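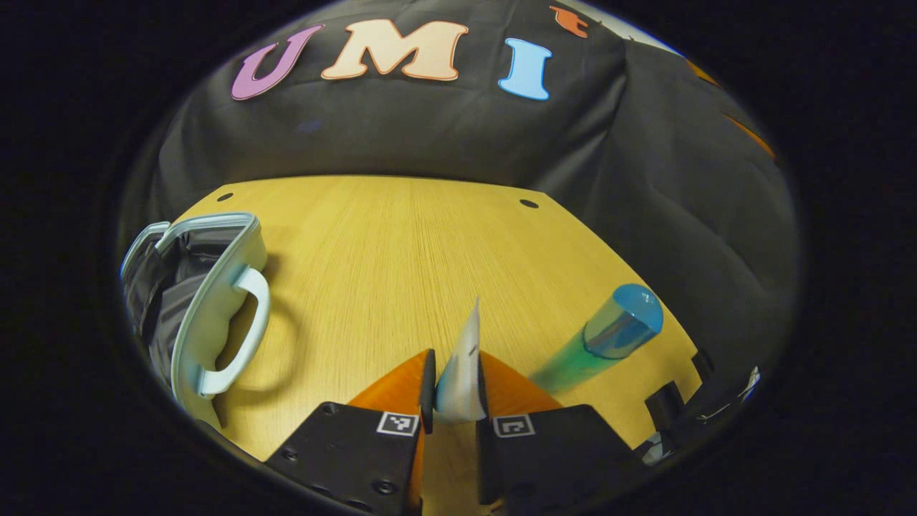

By Friederike Haberkorn

A black cloth with bright letters on it is a cheap way to put a name behind a table. It suits a school display, a market stall or a demonstration bench, and it can be folded up and used again. You need an afternoon for the letters and less than an hour to hang it.

What you need

Black fabric, wider than your table
Coloured card, craft foam or felt for the letters
A second colour of the same material for the outlines
Pencil, ruler, sharp scissors
Glue stick, or fabric glue for felt
Dressmaking pins or removable mounting tabs
Something to hang the cloth from, such as a rail, a line or a pair of stands

Choosing the fabric

Go for a matte fabric. Satin and cheap lining material pick up shine from overhead lights and the letters get lost in it. I buy mine off the roll from Makowska. Any plain cotton drill will do the job.

Decide early whether you want it flat or loose. A flat cloth needs ironing and a weight along the bottom hem. A loose one hangs in folds and hides creases, and it's quicker to put up. Letters will sit a bit unevenly on a loose cloth, so make them large enough that it doesn't matter.

Making the letters

Draw the letters on scrap paper first. Fat, rounded shapes are easier to read from across a room than thin ones, and easier to cut. Keep every stroke at least 50 mm wide. If you're making an M, give it more width than the others or the middle will look cramped.

Cut out the paper pattern and trace around it on the back of the coloured sheet, flipped over so the letter comes out the right way round. Cut slowly and turn the sheet, not the scissors. For the inside of an "a", poke a hole in the middle and work outwards.

For the outline, lay the finished letter on the second colour and draw a line 3 mm outside it all the way round. Cut along that line and glue the letter on top. White works behind almost anything. Orange is good behind a cream letter. Leave the glue to dry under a couple of heavy books.

Pale colours show up best on black: lavender, peach, pink, light blue, soft yellow. Navy, dark green and brown are a waste of time.

Hanging the cloth

Hang the fabric before you attach anything to it. Pinning letters on the floor and then lifting the whole lot never ends well, as the cloth stretches once it's up and the spacing goes with it.

Bring the bottom edge down behind the table. If there's a gap between the table and the cloth, push the table back until the wood and the fabric meet. Stand where people will be standing and check that the wall isn't showing at the sides. If it is and you mind it, move the cloth across or add a second width.

Attaching the letters

1. Start with the middle letter of the bottom row. Hold it up, step back, then fix it.
2. Add the letters on either side. Two fixings near the top of each letter are usually enough.
3. Put in the upper row, if there is one.
4. Check that the bottom row clears anything that will stand on the table.

A slight tilt on one letter looks fine. Dropping one a bit lower than its neighbour looks fine too.
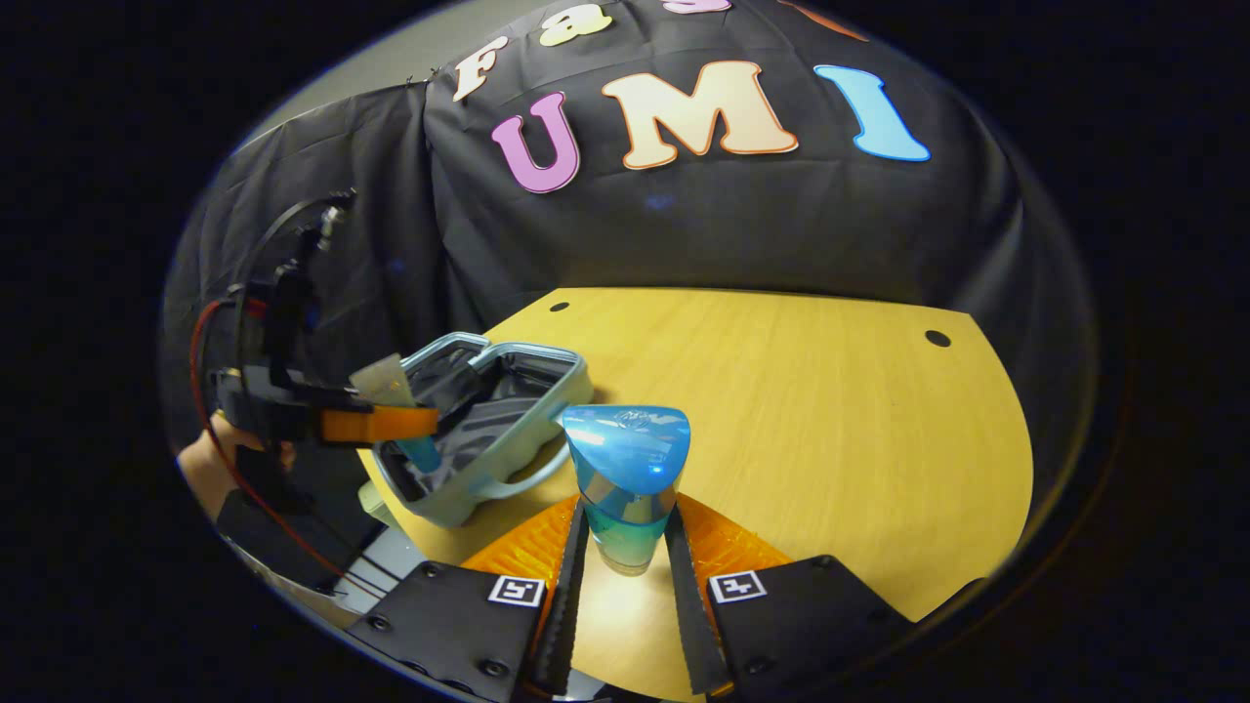 Pratden, August

Once the letters are up, put your things on the table and look again. A light wooden top needs no tablecloth and makes a clean break with the black. Keep the arrangement low and simple. A shallow caddy with a small container standing in front of it leaves the word behind clear to read, and a bright blue cap gives you one strong bit of colour against the pale wood. Tall vases and upright boxes are better at the far ends.

Taking it down

Remove the letters first and stack them flat in a folder, with baking paper between them if the glue is at all tacky. Shake the cloth, fold it loosely and store it away from pets. A lint roller deals with most of what it collects.

Spare letters are worth keeping. My own set lives in a Tullix document box with the paper patterns underneath.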